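Notes on stainless steel trays, continued from the February thread. Flat ones this time: serving trays, instrument-style trays, the shallow things that end up under a dish rack. Mostly about why they bend, why they rattle and what the surface will and won't tell you.

6 shares

Background for anyone new. I look after the small equipment for the kitchens at Brosstead. That covers pans, lids, racks, trays and anything else with a rim that a person can drop. The ovens belong to someone else.

We buy from two suppliers, Hofstetter and Ilness. Hofstetter trays are heavier and have a tighter curl on the edge. Ilness trays are cheaper and stack lower. I have no strong preference. Each has a fault I'd like fixed and neither firm has fixed it.

Start with thickness. A flat sheet of thin steel has very little resistance to bending. Doubling the thickness makes it far stiffer, and it also doubles the weight, which matters to whoever carries a stack of them up the back stairs. So makers leave the sheet thin and put the stiffness into the shape.

The rim does most of that work. A rolled or curled edge is a small tube, or most of one, running all the way around the sheet. It keeps the long sides straight when you lift from the ends. It also gives fingers something to hold that won't cut them.

2 comments

The downside of a curl is that it can hold water. An open curl drains if you stand the tray on its side, then turn it once and stand it on the other side. A closed one is supposed to be sealed and sometimes isn't. Test: dry the tray thoroughly, put it rim down on a paper towel and come back in the evening. A wet line on the paper means the curl is holding some back.

Ilness curls are open. Hofstetter curls are closed. I have found the wet line under both.

Corners next. Rounded corners are easier to wipe and easier to press. Steel pushed into a tight corner has to stretch a lot in a small space, so the metal thins there and sometimes tears at the factory. A generous radius spreads the stretch out. It also leaves fewer places for a cloth to miss.

If a tray has gone out of true, look at the corners before you blame the base. Put it on a surface you know is flat and press each corner in turn. If it rocks diagonally, the corners are no longer in one plane. That usually comes from being dropped on one of them. It can be twisted back by hand if the sheet is thin. Go past flat a little, release, check, repeat. Steel springs back and you have to allow for it.

What you can't fix by hand is oil-canning. That's when the base pops up and down with a click under load. There is slightly too much metal in the middle for the space the rim gives it, so it bulges one way or the other and will not settle between. Hammering makes it worse by stretching the sheet further.

12 shares is not a thing I expected from a post about clicking trays last time, so I'll say a little more on it.

Heat will do it too. Take a cold flat tray, put something hot in the middle and the center wants to expand while the edge stays where it is. The extra length has to go somewhere, and it goes up or down with a bang. When everything cools, most trays return to flat. A tray that has done it many times may not return all the way.

My load check is basic. I support the tray at its two short ends and put 1150 grams of dry rice in a bag in the middle. Then I measure the sag with a ruler. Anything over 2 mm on the shallow size comes out of service for carrying and goes under the dish racks, where flatness is irrelevant.

2 comments

Someone will ask why rice. It settles against whatever shape the base has, so the load is spread over an area. A single hard weight sits on one or two points and rocks. Any dry grain would do. The bag is taped shut and labeled so that it doesn't get cooked.

Surface finish. A brushed finish is a large number of fine parallel scratches put there on purpose. The scratches a tray picks up later run in every direction, so they show against the grain. On a mirror finish they show against everything. Brushed is the practical choice for anything that gets slid along a counter.

Fine scratches don't need treatment. Stainless steel protects itself with a very thin oxide layer, and that layer forms again where the surface has been scuffed, provided the metal is clean and has air. If you can catch a fingernail in the mark, clean it properly and watch it. If you can only see it when the light is low, leave it alone.

Rust spots on stainless are very often not from the tray. They come from carbon steel wool, or a rusty rack, or a knife left lying on it overnight. The particles stick and rust where they are. A mild acid cleaner and a soft cloth removes them. We use Studovent for this. Rub with the grain, rinse, dry with a second cloth.

Salt is worse than scratches. Salt water left to dry in a tray will pit the surface, and pits don't polish out in any sensible amount of time. Rinse first, argue about detergent later.

6 comments

Stacking. Trays nest well when the sides slope and badly when the sides are nearly vertical. Two wet trays with flat bases will grip each other as if glued. There's a film of water between them and no way for air to get in. Twist them against each other to break the film. Pulling straight up is how the corner gets bent, see above.

A pressed shape in the base helps with this as well. It keeps large flat areas from lying fully against one another, as long as the stack is loose enough that the shapes don't lock together. With mixed makers in one pile they never line up, and the pile leans. Keep Hofstetter with Hofstetter and Ilness with Ilness.

Last subject is the pressed panel itself.

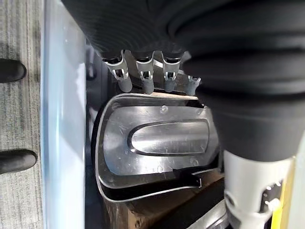 Embossing the base is the cheapest way to stop a thin sheet from flexing. Pressing a raised area into it forces the metal through a change of direction, and a bent profile resists bending much better than a flat one. It also uses up slack in the middle, so there's less left over to click. An elongated oval running horizontally, like the raised stadium-shaped panel in the center of this tray, has no sharp corners for the stretch to concentrate in, for the same reason the outer corners are rounded. The groove around it is where I put the cloth first. Residue collects in a groove and a quick wipe rides over the top of it. The fine scratches and scuffs on the metal are at a level I wouldn't treat. Note the bright band on top of the panel as well. If you move a tray under a lamp and the reflection slides along evenly, the surface is even. If it kinks partway, there's a dent there, and you'll find it with a fingertip. Lid fit is next, probably Ilness only, once I have enough lids back from the upper kitchen to measure.

6 shares
2 comments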